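Cleaning Hair Brushes and Combs at Home
By Kerttu Turunen

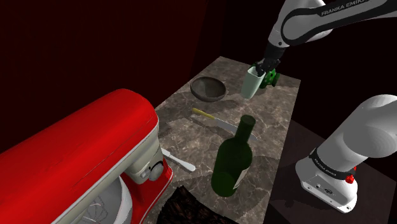 Brushes pick up oil, lint and leftover styling cream, and all of it goes back onto clean hair the next morning. I wash mine every two weeks, more often if I've been using gel.

Pull the loose hair out first. A rat-tail comb run between the rows lifts most of it. If it's matted at the base, snip through it with small scissors and pull the pieces out.

Plastic brushes and combs: Fill a bowl with warm water and add a squirt of shampoo. Soak for ten minutes, then scrub between the bristles with an old toothbrush. Rinse under the tap.

Wood handles and boar bristles: Don't soak these. Dip only the bristle tips, swish, and wipe the handle with a damp cloth.

Cushioned brushes: Water gets in through the little air hole and stays there. Plug it with a bit of toothpick before washing and take it out afterward.

Dry everything bristle side down on a towel overnight, away from the heater.

For wax buildup, stir a teaspoon of baking soda into the bowl. Tomoyo Hirano wrote in to say she uses white vinegar on her plastic combs, one part to three parts water. Don't leave metal pins in it.

Replace a brush when the tips are missing or the pad has split.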